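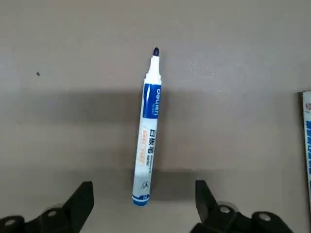
Magnesium for night cramps, anybody?
Forum > Supplements and Herbs > Sleep and Muscles

pirnville_peg
So my calves have been waking me up at 3 am since June and I'm over it. My sister-in-law swears by magnesium glycinate, and the lady at the Gisler store here in Pirnville sold me a bottle of the Clata capsules. I've been on them 28 days now. Fewer cramps, I think? Maybe one or two a week where it used to be nearly every night. But I also started stretching before bed, so who knows. Did anyone else get results, and how long did you give it?

tomatoknees
Worked for me in under a week! I take the Gorkon powder in warm water after dinner (tastes like a chalky lemon, you get used to it) and I sleep like a rock. My husband takes it too now and he's the biggest skeptic I know.

R_Luthi
I don't want to rain on anyone, but I looked into this pretty hard for my mom last year. The studies on magnesium for ordinary night cramps in older adults are mostly a letdown. The people on the dummy pills got better too. Cramps come and go by themselves, and the stretching could easily be what's helping you, Peg.
Rupert Lüthi

tomatoknees
Well, mine came and went for six years until I took the powder. I know what I felt.

R_Luthi
I believe you felt better! I'm only saying it's hard to tell why. If it's cheap and it agrees with you, fine.

marshwalker31
How much are you taking, tomato? I went up to 800 mg a day because some guy's blog said more is better, and I spent most of that month in the bathroom. It was citrate, too, which is the worst one for that. Dropped way down and my stomach forgave me.

tomatoknees
Oh gosh no, one small scoop. I'd have to look at the tub.

pirnville_peg
Yikes, 800?? Mine says two capsules and I only take one. Should I be checking with my doctor? I'm on a water pill for blood pressure.

R_Luthi
Yes, please do. Some water pills make you lose magnesium and some make you hang on to it, and kidneys matter a lot here. A pharmacist can go over it with you too, and mine never charges for a question.

marshwalker31
Agree with Rupert on that one. Also ask if the water pill could be causing the cramps. It was for my neighbor and they switched her to something else.

old_gus
31 years of cramps here. Get out of bed, stand flat on a cold floor, done. Costs nothing.

tomatoknees
Gus, some of us have carpet!

pirnville_peg
Ha, I have carpet too. OK, I called and I'm seeing the nurse at 10:30 tomorrow morning. Bringing the bottle with me. I'm skipping tonight's capsule but I'll keep up the stretches.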